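15th October
By Sofia Godinho

Tralo opens equipment planning service for labs and small workshops buying their first robot cell

Tralo, the automation supplier based in Benness, has opened a planning service for colleges, research labs and small manufacturers that are putting together a budget for their first robot work cell. The service covers the months before an order is placed, when a buyer has to decide what the cell is for, what it will stand on and how much of the money should be held back for things other than the arm.

The service is available from today and can be booked by any organization, including those that plan to buy from another supplier. It is charged at a flat fee of $900, which is credited in full if the customer later orders a cell from Tralo.

A trial of the service ran from March with 19 customers. Most of them came with a price for an arm and very little else. Tralo's planners found that the work surface, fixtures, test parts, floor marking, spare grippers and staff training were often missing from the first draft of the budget, or were entered as a single line with a guess beside it.

"People ask us which arm to buy, and we ask them what it's going to pick up," said Sofia Godinho, who leads the planning service at Tralo. "If they can answer that, the rest of the list gets written fairly quickly. If they can't, we start with test parts and a table and leave the arm until later."

Each customer is assigned one planner, who works through five stages with them: the task, the site, the work surface, the arm and gripper, and the running costs. At the end the customer receives a written equipment list with prices, a delivery schedule and a note of anything that can be put off to a second year. The list names more than one supplier for each item where there is a choice.

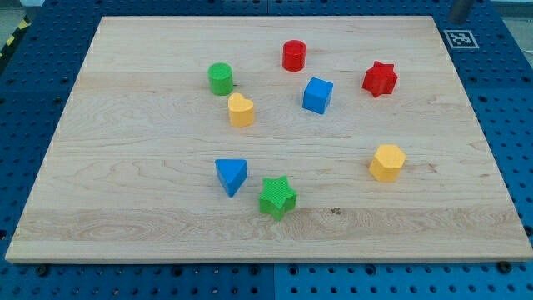 The work surface is the stage where the trial customers changed their plans most often. Many had allowed for an ordinary bench, then had to pay again when fixtures would not stay where they were put. Tralo now recommends pricing a perforated surface from the start, with a board on top that can be swapped when the task changes. A wooden board with bolts at its front edge, a printed marker nearby for the camera to find, and a set of plastic blocks such as cylinders, stars, a cube and a heart is enough for a first round of pick-and-place trials, and it costs very little next to the arm. Planners advise ordering this part of the cell first so that it is in place before the larger delivery arrives.

Test parts get their own line in the Tralo list. Shapes with flat sides are easier for a two-finger gripper to hold than rounded ones, and a buyer who tests only with cubes may choose a gripper that struggles later. The planners suggest a mixed set from the beginning, and a second identical set kept in a drawer. Parts made on a 3D printer are acceptable for most early work. Customers who handle a real product should add samples of it to the list as soon as the first trials are done.

For the site stage, the planner asks for a floor drawing and a few measurements. These cover door widths, power outlets, the distance from the cell to the nearest walkway, and whether the floor is level. Floor marking and guarding are priced at this point. The planner does not carry out a safety assessment, and customers will still need to arrange one before the cell is switched on.

Engineering firm Stosteck took part in the trial while planning a cell for its training shop. Its original budget had one line for the arm and one for delivery. The final list ran to 29 items, and the firm moved the purchase of a second gripper to the following year to stay within the amount it had been given.

"It was a longer list than we wanted to see, but it was the same money," said a spokesperson for Stosteck. "We had room in the budget for the small items once we stopped looking at the biggest arm."

Running costs are worked out for the first three years. They include replacement gripper pads, software licenses, calibration visits and staff time. Tralo asks customers to name the person who will look after the cell day to day, and to include that person's training in the first-year figure.

Customers who already own an arm can book the service for the remaining stages at the same fee. Tralo will also review an existing equipment list from another supplier and mark any items that appear to be missing — it does not comment on that supplier's prices.

Equipment lists are normally delivered four weeks after the first call. Customers with a fixed date for spending their budget are asked to give it when they book, as lead times on arms and controllers vary through the year.

Bookings are handled by the planning desk at Tralo's Benness office. A blank copy of the equipment list can be requested from the same desk free of charge.

We use cookies to remember your settings and to count visits to our news pages. By continuing to use this site you accept our use of cookies. Manage preferences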